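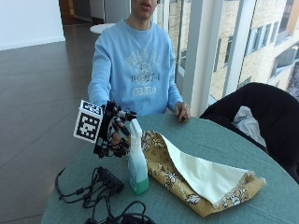

Runder Tisch, grüne Decke, hellblauer Pulli. So sitzt man bei uns im Februar.

1/ So, Thread über Sauerteig, weil mich jetzt der Dritte gefragt hat, warum ich wieder Brot backe, obwohl ich letztes Jahr lauthals verkündet habe, dass ich das nie, nie wieder mache. Holt euch Kaffee, wird länger.

2/ Angefangen hat es mit Boglárka Szalai. Die hat mir ein Glas mit Starter in die Hand gedrückt, Roggen, Deckel lose drauf, Klebeband mit dem Namen "Irden" dran. Ja, der Starter heißt Irden. Ich hab nicht gefragt.

3/ Mein alter Starter hieß gar nicht und ist im Urlaub im Kühlschrank vergessen worden. Oben schwarz, innen rosa. Rosa heißt: weg damit, samt Glas, keine Diskussion. Bitte nicht abkratzen und weiterfüttern, ich lese das ständig in Kommentaren und mir wird jedes Mal anders.

4/ Irden kriegt abends Roggenvollkorn und Wasser, gleiche Menge, lauwarm. Das war's. Kein Honig, kein Apfelschnitz, keine Rosinen. Früher hab ich da ein Riesentheater gemacht, mit Thermometer und Tabelle!

5/ Mein Standardbrot gerade, weil ihr eh fragt: 1000 g Mehl, davon 62 Prozent Roggen 1150, der Rest Weizen 1050. Ja, 62. Bei 60 war's mir zu brav und bei 70 klebt mir der Teig bis zum Ellenbogen. Gibt zwei Laibe, einer wird sofort angeschnitten (viel zu warm, ich weiß), einer wird eingefroren.

6/ Salz: 20 g. Brotgewürz: Kümmel und ein bisschen Koriander, im Mörser. Fenchel kommt mir nicht ins Haus, das schmeckt für mich nach Bauchwehtee.

7/ Und jetzt der Teil, wo ich letztes Jahr gescheitert bin: die Gare. Ich hab immer auf die Uhr geschaut. Rezept sagt drei Stunden, also drei Stunden. In einer Küche, in der es im Winter 18 Grad hat. Das Ergebnis konnte man als Türstopper benutzen, hab ich auch, Badezimmertür, zwei Wochen lang.

8/ Jetzt: Teig in die Schüssel, feuchtes Tuch drüber, in den Ofen nur mit Licht an. Rausholen, wenn er Risse in der bemehlten Oberfläche kriegt. Manchmal ist das nach zwei Stunden, manchmal nach fast fünf. Man gewöhnt sich dran, dass der Tag sich nach dem Teig richtet.

9/ Darius Tudose schwört ja auf 48 Stunden im Kühlschrank. Hab ich probiert, mit reinem Weizen. War super, Blasen wie im Bilderbuch! Mit meinem Roggenanteil war es nach 48 Stunden ein saurer Pudding. Darius sagt, ich hätte zu viel Starter genommen. Darius hat vermutlich recht, aber das steht jetzt hier und nicht in unserem Chat, also liest er es hoffentlich nicht.

10/ Backen: Gusseisentopf, richtig lange vorheizen, 250 Grad, nach 20 Minuten runter auf 210, Deckel ab. Ich hab lange überlegt, mir so eine Backglocke zu kaufen, die von Ploso, die gerade überall rumgereicht wird. Dann den Preis gesehen und den alten Schmortopf von meiner Tante angeschaut und den Tab zugemacht.

11/ Mehl kaufe ich übrigens inzwischen in Säcken, über die Sammelbestellung bei uns im Haus. Die Mühle heißt Pinditska, kleiner Laden, die haben einen Roggen, der riecht schon trocken nach Brot. Einziger Haken, man muss irgendwohin mit dem Zeug. Bei mir steht der Sack im Flur neben den Schuhen und Besuch hält ihn für Katzenstreu.

12/ Kurzer Einschub wegen Nachfrage von gestern: Nein, Starter muss man nicht täglich füttern, wenn er im Kühlschrank steht. Einmal die Woche reicht dicke. Wenn oben so eine graue Flüssigkeit steht, hat er Hunger, einfach unterrühren oder abgießen, beides okay.

13/ Reste: Altbrot in Würfel, in Butter rösten, über Kürbissuppe. Oder Semmelknödel, die dann halt Roggenknödel sind und ein bisschen nach Schwarzwald schmecken. Oder reiben, einweichen und zurück in den nächsten Teig, das macht ihn saftiger und bleibt mein Lieblingstrick.

14/ Überschüssigen Starter gebe ich gern ab, Raum Freiburg, bringt ein Glas mit. Einer meiner Ableger wohnt jetzt bei einem Café namens Miyazaki und wird da zu Pfannkuchen verarbeitet. Bin stolz wie sonst was.

15/ Nächstes Mal dann Brötchen, da bin ich noch in der Fluchphase. Falls jemand einen Tipp hat, wie die Unterseite nicht blass bleibt: bitte drunter schreiben. Blech vorheizen hab ich schon, Stein hab ich keinen.

16/ Nachtrag, weil schon drei Leute fragen: Wasser sind 720 g. Hatte ich oben vergessen, sorry!!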